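# Clidirach: new album up for preorder, first single out Friday

**fennelstatic**

They did it! New Clidirach record, called *Cillgate*, first single lands Friday. Preorders opened this morning and I had mine in before I'd finished my coffee. Vinyl is capped at 900 copies, with 600 on black and the rest on a smoke gray that I absolutely did not need and absolutely bought.

The eleven-minute piece they closed with on the spring tour is on it, listed as the last song on side two. If you were at any of those shows you know the one, where the organ drops out and it's just bass and that bowed guitar thing. I've been humming it for months and getting looks at work. 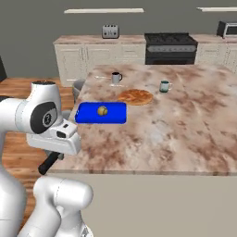
## Re: new album up for preorder

**tidewrack_b**

Ordered! Black for me, I'm cheap. So happy that song made the cut, I was sure they'd hold it back for an EP the way they did with the Marino material.

One thing I'm less sure of is the producer. The page says they went back to Rirodum Studios, and the last thing they made there sounded like the drums were in a closet. Great songs on it! But I still reach for the live versions.

**oldmellotron**

> sounded like the drums were in a closet

Hard disagree, and I will die on this hill. Those drums are dry and close and that's why the quiet parts work. Put big room reverb on the middle section of "Low Lanterns" and you lose the whole creepy feeling. It's my favorite-sounding record of theirs by a mile.

**tidewrack_b**

Creepy, sure, I'll give you that song. Now do the other five. "Harrow Street" is supposed to be the big rocker and the snare goes *pat*. My kid has a toy drum with more behind it.

**fennelstatic**

You're both right, which is annoying. I love the dry sound through headphones and can't stand it in the car. The clip they put up this morning is short, but the kick has real weight to it, so maybe they opened things up this time? Listen right at the point where the second voice comes in.

**quietpedal**

Just listened four times in a row. That second voice is gorgeous! Is it the keyboard player singing? She did harmonies on tour and I kept wishing she'd get a verse.

**oldmellotron**

Has to be her. Same little slide up into the note. If she gets a full lead on this album I'll be unbearable about it until next year, consider this your warning.

**quietpedal**

Going back to the listening setup question from the other thread, I finally got the speakers off the shelf and onto stands, and the low end cleaned up right away. I can follow the bass line on the first Clidirach album now, and it's doing way more than I ever knew. There's a whole counter-melody in the second song!
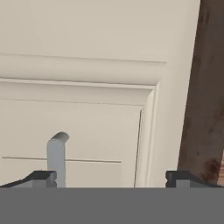
*Cream paint, molding close up*

**tidewrack_b**

Oh nice, I need to try stands. Mine are still on the bookcase and everything under the vocals turns to oatmeal. Maybe that's my snare problem too (it isn't, but I'm willing to be wrong).

**fennelstatic**

Does anyone know about tour dates? The mailing list only says September, no cities. Last time they played a hall that holds up to 3000 and it was half full, and I'd so much rather see them pack a small club. The sound in that hall was mush past the tenth row.

**oldmellotron**

I liked the hall! You could sit down, and the lights were wonderful from the balcony. Clubs mean three hours on my feet behind the tallest guy in the state.

**quietpedal**

Club for me, every time. I'll bring earplugs and stand by the sound desk like a nerd.

Also, gray vinyl still showing in stock as of 6 p.m. if anyone's on the fence. I caved.

**tidewrack_b**

Well, now I've got one of each. Thanks a lot, all of you. See you back here Friday for the snare report.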